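Brornow Opens Equipment Planning Round for Tabletop Robot Arms

PLIVCOMBE, 2018-05-09 – Brornow, the regional office for shared purchasing in education, today opened a planning round for small robot arms intended for tabletop work in schools and training centers. The round covers the arms themselves, grippers, wrist cameras, spare fingers, service contracts and the small items that make up each practice station.

Under the plan, 14 participating sites may request up to six stations each. Requests will be reviewed together in November, and a single order will be placed on behalf of all sites whose budgets have been approved.

The office has set a ceiling of $1,451 per station for furnishings and task materials. The arm and gripper are budgeted on a separate line. Sites that have already bought tables suited to the work may leave that part of the allowance unused, but may not move it to the equipment line.

Task materials are to be kept simple and easy to replace. The recommended starter set is built on board games, which call for picking up a small object, releasing it in a set place and moving a piece along a track. Printed paper boards are preferred over molded ones, and sites may use boards in any language.

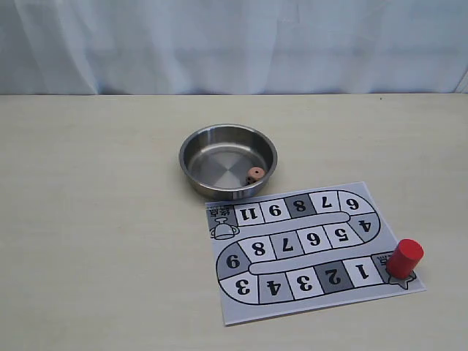 Task materials on a station table: a metal bowl with a wooden die, a printed track board and a red playing piece.

"Sites often ask us for the price of the arm and stop there," said Zubaida Ansari, director of equipment planning at Brornow. "The table, the lighting, the bowl, the dice and the hours of a staff member all belong in the same request. A site that plans for them in the first year will not have to come back to us in the second."

Applicants are asked to describe the room in which each station will stand, including the table height, the distance to the nearest power outlet and any curtain or screen used to separate the station from other activity. Plain, light-colored tabletops with a matte finish are recommended. Glossy surfaces and patterned table covers should be avoided.

Grippers must be supplied with fingers that can be changed by site staff without special tools. Bids will be compared on the price of the complete gripper, the price of a replacement pair of fingers and the stated delivery time for both. Each site should budget for two spare pairs per station per year – a figure that will be reviewed after the first full year of use.

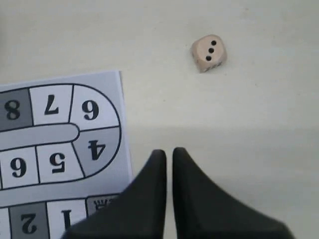
Wrist cameras are to be quoted as a separate item. Sites that plan to record practice sessions should also include storage in their request, together with the name of the person responsible for keeping and deleting recordings.

Two suppliers, Harahap and Fallik, have been approved to quote for the round. Both have agreed to hold their prices until the November review is complete. Quotes from other suppliers will be accepted if they meet the same service terms, including a reply to fault reports within two working days.

Training is included in the plan. Each approved site will receive over 20 hours of instruction for staff, divided between installation, daily operation and basic upkeep. Travel costs for training held in Plivcombe will be met by Brornow. Costs for training held at a supplier's own premises will be met by the site.

Request forms and the full list of budget lines are available from the Brornow equipment planning desk. Forms must be signed by the head of the site and by the person who holds the equipment budget. Incomplete forms will be returned once for correction.

About Brornow

Brornow coordinates the purchase of teaching and training equipment for public schools, colleges and adult training centers in the Plivcombe area. Its services include joint orders, supplier review and budget planning.

Press contact: Equipment Planning Desk, Brornow, Plivcombe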